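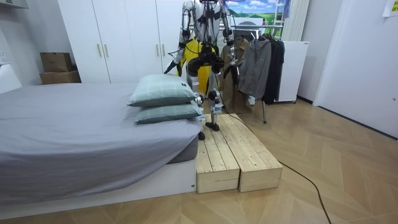 Open day at the Oltano workshop

Members who put their names down in November finally had their visit to Oltano, and 20 of us made the trip. The company works on robots for household jobs, and the bedroom room is where it tries out clothes handling and bed making. Tahira Bhutto, who leads the clothing work, ran the demonstration with Ehsan Paracha at the controls.

The robot used for this work is a humanoid, silver and white, with a black harness over the chest and shoulders and cables running off it. It stands on a low pine platform at the foot of the bed. The two hands are different. One arm ends in a gripper and the other in a dark robotic hand, and Tahira said the team is still comparing them on cloth.

Most of our session was spent on jackets and coats. A rack of them stands within a step or two of the bed, and the yellow one got the most use because the colour is easy to follow from the back of the room. Picking up a garment is the simple part. Finding the collar or a shoulder seam once the thing is bunched up takes much longer, and Ehsan stopped and restarted the job twice while we watched. The best attempt took nine minutes from the pick-up to the jacket lying flat on the grey sheet, sleeves out. Tahira said an attempt can run up to 20 minutes before they call it off.

Pillows came next. The robot moved one from the top of the stack toward the head of the bed and let go a bit early. Nobody seemed bothered by that, and Ehsan wrote it in the log with the rest.

Questions went on longer than planned. Shahzad Usmani asked about zippers, which are not being attempted this year. Anum Chaudhry, who worked in a hospital laundry, wanted to know about fitted sheets and got a long answer about corners. There was also some discussion of the cable across the floor. Running without it is on the list – no date was given.

Tea was in the front office afterward. Thanks to Tahira and Ehsan for their time, and to Rizwan Dogar for organizing the cars. One pair of reading glasses was left behind and is at the Oltano front desk.

A second visit is being arranged for members who missed out. Please give your name to Rizwan before the end of February 2026, and say if you can drive.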